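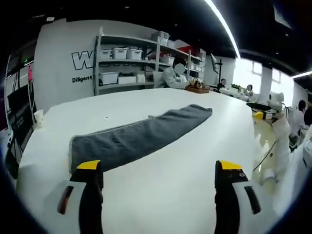

タオルの畳み方は、しまう場所の寸法から逆に決めると迷いません。畳んでから置き場所を探すと、棚の奥行きに合わずに前へはみ出したり、丸めて押し込んだりすることになります。先に棚や引き出しの奥行きを測り、その数字より少し短く仕上がる折り方を選びます。写真の濃いグレーのタオルは細長く折ってあり、白いテーブルに斜めに置かれています。縁に少し明るいグレーのステッチが入っているので、こうした色の差があるタオルなら、縁をそろえる目印に使えます。無地で縁の見分けがつかないものは、洗濯表示のタグがある角をいつも左手前に置くと決めておくと、向きをそろえやすくなります。

ホーム | 台所 | 洗濯と布もの | 収納 | 道具の手入れ | お問い合わせ

タオルを細長く畳む、箱にしまう
読了時間 7分

■ 細長く畳む手順

フェイスタオルとスポーツタオルは、次の順で細長くします。

1. 平らな台にタオルを横長に広げ、両手で中央から端へ軽くなでてしわを取る。
2. 手前の長い辺を、幅の三分の一のところまで折る。
3. 奥の長い辺を手前に重ねる。縁は下の折り目より数ミリ内側で止める。
4. 手のひらで一度だけ押さえる。強くしごくとパイルが寝てしまう。
5. 棚に入る長さになるまで、端から二つ折りか三つ折りにする。

三つ折りの幅が決まらないときは、厚紙を一枚、仕上がりの幅に切って型紙にします。タオルの中央に置き、左右をかぶせてから抜くだけです。うちで使っている型紙はカレンダーの裏表紙を切ったもので、角が丸くなったら取り替えています。

厚手でふっくらしたものは、三つ折りにすると中央が盛り上がります。積むと崩れるので、二つ折りを二回にして、次の段では輪の向きを逆にして重ねてください。薄手の浴用タオルは三つ折りのままで問題ありません。

バスタオルは最初に長い辺を半分にし、それから同じ手順に入ります。一人で畳むときは、台の端から少し垂らしておくと、手が届かない側の縁も引き寄せやすくなります。

■ 台の上を先に拭く

布を畳む台は、乾いた布で一度拭いてから使います。白い天板は小さなごみが見つけやすく、濃い色のタオルは白い糸くずが目立ちます。濃色と淡色が混ざっているときは、淡い色を先に畳み、最後に濃い色を畳みます。逆の順だと、濃い色の毛羽が白いタオルに移ります。

コップや飲み物は台の隅に寄せるのではなく、別の場所に移しておくのが無難です。タオルを広げるときに布の端が当たります。

■ 完全に乾いてからしまう

縁の部分は生地が重なっていて、中央より乾くのが遅くなります。中央だけ触って乾いたと判断せず、縁と角を指でつまんで確かめます。冷たく感じるなら、まだ湿気が残っています。

冬の室内干しでは、取り込んだあとに椅子の背や物干しに一枚ずつ掛け、一時間ほど置いてから畳むようにしています。2月はこの一時間を省くと、箱の底のタオルににおいが出ました。ふた付きの箱に入れる場合は特に気をつけてください。

■ 箱は同じ形でそろえ、中身は外に書く

金属の棚に白い箱を並べると見た目は落ち着きますが、外から中身がわかりません。箱の正面に中身の名前を一語で書いておきます。「タオル」「鉛筆」「電池」くらいの短い言葉で足ります。「その他」と書いた箱は増えるばかりなので、作らないようにします。

ラベルは箱のふたではなく本体に貼ります。ふたは掃除のときに入れ替わります。はがしやすいのはマスキングテープですが、台所や洗面所では端が浮きやすいので、上から透明のテープを重ねています。文字は油性ペンで、棚の前に立って読める大きさにします。

一つだけ色の違う箱を使うのも便利です。うちでは薬と絆創膏を入れた箱だけを赤にして、残りは白にしました。家族に場所を説明するときに「赤い箱」で通じます。

箱を買う前に測るのは次の三か所です。

・棚板の奥行き(支柱の出っ張りを除く)
・棚板と上の棚板の間の高さ
・支柱と支柱の間の幅

高さは、箱の高さに指三本分を足しておくと、引き出さずに中のものが取れます。ふた付きの箱は、ふたを開ける分の高さも要ります。棚の上に空の箱を積む場合は二段までとし、重いものは入れません。

うちの棚はプランデルの金属棚で、支柱の内側の奥行きは242ミリでした。箱は奥行き203ミリのボジックの浅型です。差の分だけ後ろに隙間ができ、ほこりがたまるので、月に一度、箱を手前に引いて乾いた布で拭いています。箱は四つで2884円でした。

■ 棚のどの段に何を置くか

毎日使うタオルは腰から胸の高さに置きます。上の段は軽くて出番の少ないもの、下の段は重いものとふた付きの箱です。文房具は座って使うことが多いので、下の段でも不便はありません。

タオルは箱に立てて入れます。輪になった側を上に向けると、一枚抜いても隣が崩れません。詰めすぎると抜くときに隣がついてくるため、手のひらが差し込めるくらいの余裕を残します。洗ったものは必ず後ろから入れ、使うときは前から取ります。

■ 小物はトレーにまとめる

小さな置物や、作業の途中で出したままになる細かいものは、浅い木のトレーに集めておきます。台を空けたいときにトレーごと動かせます。木のトレーは水気に弱いので、底にフェルトを四か所貼り、濡れた台に直接触れないようにしてください。

中身が重なり始めたら、トレーを大きくせずに減らします。

■ 読者からの補足

前回の布ものの回に、フェレーナ・イムホーフさんから次の便りをいただきました。

「型紙には厚紙よりクリアファイルを切ったものが向いています。布の間から抜くときに引っかからず、少し湿っても曲がりません。私は幅93ミリに切って、ハンドタオル用にしています」

試したところ、厚手のタオルでは確かに抜きやすくなりました。切り口の角は丸めておいてください。

更新:12月26日

お問い合わせ | このサイトについて | © ムレロ 暮らしの手控え | ページの先頭へ戻る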